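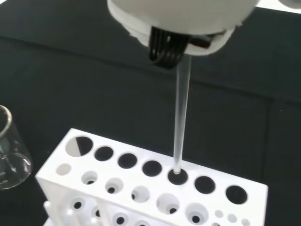

We're a small team of solicitors and trainees who look after people when something they've invented, designed or named needs protecting, and we get asked the same good questions nearly every time the phone rings. So we've put the answers in one place! You don't need to be a big company to talk to us. Plenty of our clients start with one modest idea, a better way of holding a slender glass tube above a test tube rack, say, and want to know whether the law can help them keep hold of it. Very often it can, and we love those conversations.

Category: Help and advice / Ideas, inventions and brands

I have an idea. Is it already mine?

An idea on its own isn't something the law protects, I'm afraid, but what you do with it very often is. If you've written it down, drawn it, built it or given it a name, there may be several kinds of right sitting in it at once. Copyright usually turns up by itself the moment you write or draw something original. Patents and registered designs have to be applied for. Sorting out which is which is the part of the job most of us like best, so please don't feel you have to know before you ring.

Should I tell anyone about my invention?

Please talk to us first! Showing an invention in public before you've applied for a patent can ruin your chances of getting one, and that includes a talk at a club, a post online or a chatty conversation with a possible buyer. What you tell a solicitor is confidential, so you can speak freely from the first call. If you need to show your work to a manufacturer, we can draw up a short confidentiality agreement, and we keep ours to two pages so that people will read it.

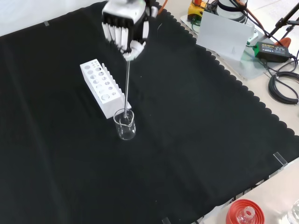
A long, thin glass rod resting in a small beaker, with a rack just behind.

What happens at the first meeting?

We put the kettle on and you tell us the story from wherever you like. It helps to bring:

- any drawings, notes or emails that show when you came up with things
- the names of everyone who worked on it with you
- any contract of employment you had at the time
- anything you've signed with a funder, a university or a business partner

The meeting lasts 40 minutes and there's no charge for it. Afterwards you'll get a letter setting out what we think, what we'd do next and what it would cost. You're under no pressure to go ahead.

I came up with it while I was employed. Does my boss own it?

Sometimes yes, sometimes no, and the answer turns on what you were hired to do. If inventing things was part of your normal duties, your employer will usually own the result. If you work in accounts and built something in your shed at the weekend, you're probably in a much stronger position. Bring the contract and we'll read it together – the interesting bit is nearly always tucked away near the back.

Two of us made it together and now we've fallen out. Help!

You'd be amazed how common this is. Lejla Trajkovski leads our work on shared ownership, and she has a real gift for getting people back round a table. She acted for both founders of Kutomport when they went through mediation as joint clients wanting one agreed document, and they're still trading. Where two people's interests clash, we can only act for one of them, and we'll help the other find a good solicitor elsewhere.

How do your fees work?

Most jobs are fixed price. A trade mark application in one class is £1,000 including our advice and the first search, with official fees on top. Drafting a confidentiality agreement is less than that, and we'll quote before we begin. Court work is charged by the hour, and you'll have a written estimate that we update as things move along.

Do you write the patent application yourselves?

We don't. That's a job for a patent attorney, and we work closely with the ones at Ruggiero, who are brilliant at explaining machinery in plain words. We deal with ownership, contracts, licences and disputes, and we're happy to sit in on your first meeting with them.

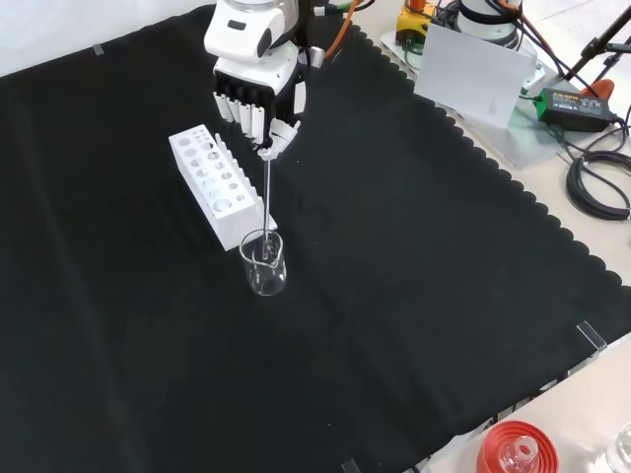
A stirring rod and a short beaker with a pouring spout.

Where are you, and when can I visit?

Our main office is in Fullham, above the Unum building's reception, with step-free access from the car park. The 17 and 29 buses both stop outside. We open at 9am and there's somebody on the phones until 5.30pm. In September we also run a drop-in for students and recent graduates – come along even if your question feels half-formed.

Can I do everything by phone or video?

You can, and lots of people do. We'll need to check your identity first, which takes a few minutes with a passport or driving licence and your phone's camera.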